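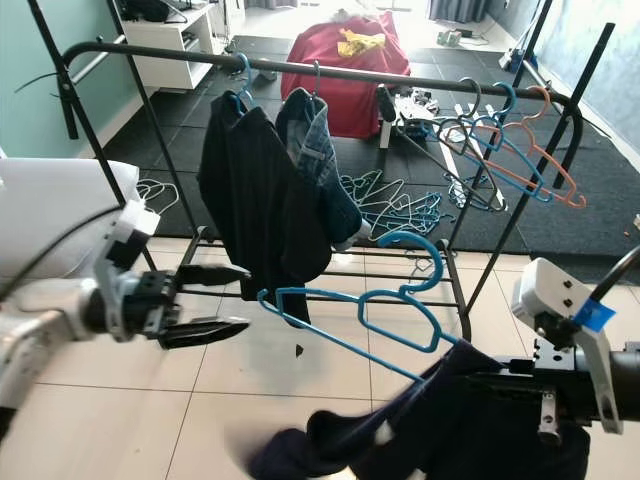 3.2 Rack layout and hanging order

Figure 4. Freestanding clothes rack with garments and spare hangers on the top rail and a barred shelf near the floor.

The second part of the study looks at how people use a short open rail when there is no wardrobe behind it. Households in Storton and Beltport returned 951 usable entries in February, each recording which garments were hung, on which hanger, and where on the rail the hanger was placed. Entries that listed only folded items were removed before coding, leaving 798.

The rack type considered in this section is a black metal frame with one top rail, slanted uprights and a low shelf of parallel bars (Figure 4). The rail was coded in two halves, left and right, as seen from the side where the user stands. A half was coded as "loaded" if it carried at least one garment and "spare" if it carried only empty hangers. In Figure 4, the left part of the rail holds a dark jacket on a blue plastic hanger next to a blue denim shirt, and three empty hangers in dark gray, light blue and orange overlap on the right. This gives the code L/S.

The L/S pattern and its mirror image made up 292 of the retained entries. Mixed rails, with empty hangers left between garments, were more common in Beltport than in Storton. Respondents who kept spares together tended to take the nearest spare hanger first, so the loaded part grew toward the spares and the order of garments followed the order of hanging. Sorting by color or garment type was seldom reported on rails of this length.

Outerwear raises a separate problem. A jacket is deeper than a shirt at the shoulder, and fabric from the two bunches together when the hooks are set close. In the Wako coding scheme this is recorded as contact, with no distinction between light and heavy overlap. We kept that rule for comparison with the earlier Nasville survey, although it overstates crowding on rails with few garments. Contact was coded in over 9 percent of the L/S entries, mostly between a jacket and the item beside it.

Hanger color was recorded but not used as a grouping variable. Mixed sets were usual, and respondents rarely linked a color to a person or a kind of garment. The lower shelf was coded separately and is treated in Section 3.3.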